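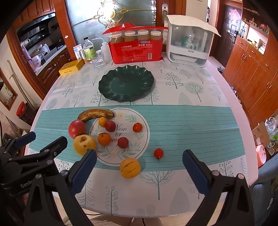
Fruit on the dining table, as it stands this morning

Forum: Kitchen and Larder > Storing Food
Thread: Fruit going over too quickly, bowl or fridge?

marrowfat
Posts: 353
We've moved to a flat in Kneath and the fruit doesn't last as long as it did in the old house. I buy once a week from the market at Plurasham and by the end of the week the bananas have gone brown and the pears are bruised. The apples are fine. Kitchen is small and faces south so I've been keeping everything in the dining room, which is a bit cooler but not by much now the heating is on.
Do people here put the lot in the fridge? My mother never did and I've got it into my head that it spoils the taste. I don't want to be throwing food away every week either.

Posted 8.10 am

tinlid
Apples in the fridge, always. They keep for weeks in the bottom drawer and you can take out what you want the night before if you don't like them cold. Bananas stay out. The skins go black in the fridge, although the inside is usually all right.
Pears I leave out until they give a little near the stalk, then they go in the fridge and get eaten within a couple of days.

Posted 8.42 am

Ostler_B
Bananas want to be kept on their own. They give off a gas that ripens everything near them. So do apples. If you put the two together with pears you are speeding all of it up. I hang mine from a hook under the wall cupboard and the rest goes elsewhere.

Posted 9.15 am

pottingbench
I've read that about the gas many times and I've never noticed any difference. We've had one big bowl with everything in it for as long as I've been married. What matters is how much you buy. If it's going over before you eat it, buy half as much and go twice.

Posted 9.31 am

marrowfat
Going twice isn't easy. The bus to Plurasham is every 2 hours and the shop here sells very little fresh fruit apart from bananas. I can try a hook though.
Does the fridge do oranges any harm? I get the small ones and the big ones and it's the big ones that go hard.

Posted 10.04 am

tinlid
No, citrus does well in the fridge. Going hard is just drying out. Put them in the drawer and not on the open shelf. Don't tie them up in a plastic bag or you'll get mould, leave the top open. Small ones dry out quicker than big ones in my experience so yours is the other way round from mine, but it depends how old they were when you bought them.

Posted 10.20 am

Ostler_B
Pottingbench, it does make a difference. Put a hard pear in a paper bag with a ripe banana and put another hard pear on the windowsill. The one in the bag will be ready first. People have done it for generations to bring green tomatoes on.

Posted 10.26 am

pottingbench
In a closed bag, yes. In an open bowl in a draughty room, I doubt it. We've got 4,000 things to worry about before that.

Posted 10.33 am

greengage_jam
I'd say look at the bruising first. Pears bruise if you drop them in the bottom of the shopping bag with tins on top, and a bruise will go brown whatever you do with it afterwards. I carry mine separately, in an old Mallex tub with a tea towel in it. At home I lay fruit out flat in one layer. A deep bowl is no good for soft fruit, the bottom ones get squashed and you don't find them until they've leaked.

Posted 11.50 am

marrowfat
That's a fair point about the bag. I've put the pear and a few others on a plate in one layer.

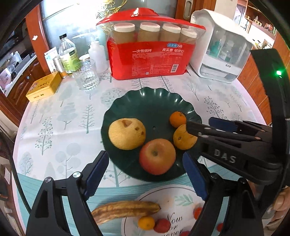

pottingbench
One layer is sensible, I'll agree with that. You do need to turn them over now and then though, or you only ever see the good side. And eat the bruised one today. Cut the brown bits out and the rest is perfectly good.

Posted 12.25 pm

tinlid
Stew the pears if there are too many. Peel them, cut out the bad parts, a splash of water and a lid on the pan, low heat until soft. Freezes well. Brown bananas go in the freezer too, peeled, in pieces. I use mine in porridge.

Posted 12.41 pm

marrowfat
Can you freeze plums the same way? I've got a few that are nearly over.

Posted 12.58 pm

tinlid
Yes. Halve them and take the stones out first. Lay them on a tray until they are hard, then bag them, otherwise you get one big lump.

Posted 1.07 pm

Ostler_B
Has anyone used those Standis fridge liners that are meant to keep fruit longer? My sister bought a pack of 2 and I can't see that they do anything a sheet of kitchen paper doesn't.

Posted 1.30 pm

greengage_jam
I had them. Kitchen paper is just as good and you can throw it away when it gets damp. Mine went mouldy underneath.

Posted 2.14 pm

marrowfat
Right, apples and oranges are in the drawer with kitchen paper under them and the top of the bag open. Bananas are staying out until I've put a hook up. Pears for stewing tonight. I'll post again in January and say whether I'm wasting less.

Posted 3.05 pm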